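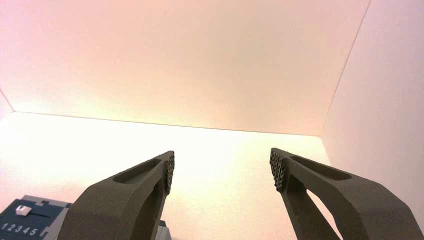 Every few months the record business finds a new way to sell you an album you already have, and this spring's method is the "anniversary reimagining." Mollel, the label that put out most of the decent guitar music in Flavport over the past decade, has decided that three of its best-known albums need to be recorded again, by the same bands, with the same songs in the same order. The first of them, Murov's debut, is out now. The press release says the new version "closes the gap" between what the band heard in their heads and what ended up on tape. I have read that phrase enough times to be suspicious of it. Two gripper fingers with a wide gap between them and nothing held at the tips come closer to my feeling about the record than anything in the press kit.

I should say that I liked the original a lot. It was short and badly mixed, and the drums sounded like somebody dropping a drawer. The vocals were buried so deep that fans argued for years about the second verse of the opening song. When it came out, Mollel pressed 500 copies and was surprised when they sold. Those copies now change hands for silly money, and you might think a label that wanted people to hear the album would simply press it again. It could do that tomorrow. The old version is instead listed as "archived," a word that in this trade usually means you can't buy it.

So what do you get? Murov have learned to play in the years since, and they would like you to notice. The guitars are in tune all the way through. The piano that used to wander in and out of the fourth song now stays put, and there is a string part on top of it that tells you when to be sad. The closing number runs almost twice as long. The second verse of the opener can finally be heard, and it is about a bus.

Faith Mohamedi, who sings and wrote most of the songs, has been doing the rounds of interviews, and she is better company than the product. I asked her on the phone whether the band had wanted to do this or had been asked to. There was a pause. "Both of those can be true," she said. "We were going to be asked sooner or later." She told me she had never been able to listen to the first version past the halfway point, and that she cried when she heard the new mix. I believe her. A singer is allowed to hate an old take of her own voice. I just don't see why the rest of us have to give it up.

The money side is murkier. When a band records a song again, a new master exists, and whoever holds it gets paid when it ends up in an ad or a TV show. Some artists have done this to get out from under a bad contract, and good for them. Murov are doing it for the same label they started on. I asked Mollel who would own the new recordings and got back a friendly e-mail about "partnership." I asked again and got the same e-mail.

Then there's the deluxe box, made with a packaging outfit called Cudari. It holds both sides of the new album, a book of rehearsal photos, a cloth patch and a numbered print, and it is limited to 1,518 copies. Why 1,518? The label says the number "has meaning for the band." Mohamedi laughed when I brought it up and said she'd have to ask someone.

The fans I've heard from are split, mostly by age. People who found Murov two years ago on a playlist think the new one sounds great, and on a phone speaker it does. Those who were at the early shows are less polite. One reader sent me a list of 17 small mistakes on the original that have been cleaned up, with times for each one, from a cracked high note to a chair creaking before the last chorus. I checked a few against my own copy and they were all there. I missed the chair most.

None of this makes it a bad record. The songs hold up, and two of them, the waltz and the short angry one that opens side two, are better here than they ever were - faster, for one thing, and with a bass you can feel. If Mollel had put those two out as a single and sent the band off to write something new, I'd be telling you to go buy it.

The next two reimaginings are planned for October. The label hasn't said which bands are involved, though one drummer has already posted a picture of his old kit with a shrug under it. Murov have no new songs on the calendar.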